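Open day at the Hisgate robotics hall

Hisgate opened its robotics hall to visitors for one afternoon in March, and I went along with a group from our branch. Registration was at 1 p.m. The sign-in sheet at the door had reached 393 names by the time we left. Groups were limited to 18 people, with a guide for each.

Ground floor

The tour began in the parts store, which Zamileo runs for the whole site. Shelves go up to the ceiling and a small crane brings bins down to the counter. Our guide said the store holds 1,117 different part numbers. We watched two orders come through, then moved on because the next group was already waiting. It is loud in there, and I missed half of what was said about the software.

Upstairs: the two-arm benches

The upper floor has 6 benches, used for work on household tasks. We stopped at the one called Ragnarsson, where a pair of white arms is mounted along the back of a gray table. The exercise involves a small oak cabinet with drawers. Items such as a red bottle or a snack box have to be picked up and put away, and the staff change the layout between runs. The upper drawer was open and still empty, with a cream tray in front of it. Questions were mostly about grip force. The staff said drawers are harder than they look, since the handle gives the fingers very little room.

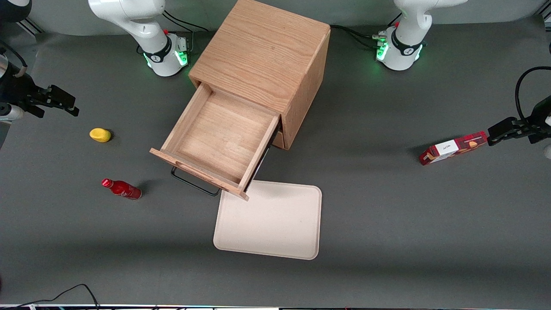

Getting there

The Niltedum bus stops outside the main gate. Parking is behind the hall and was full by 2 p.m. Coffee was free, sandwiches were not. Bags have to be left at the front desk, so allow extra time on the way out.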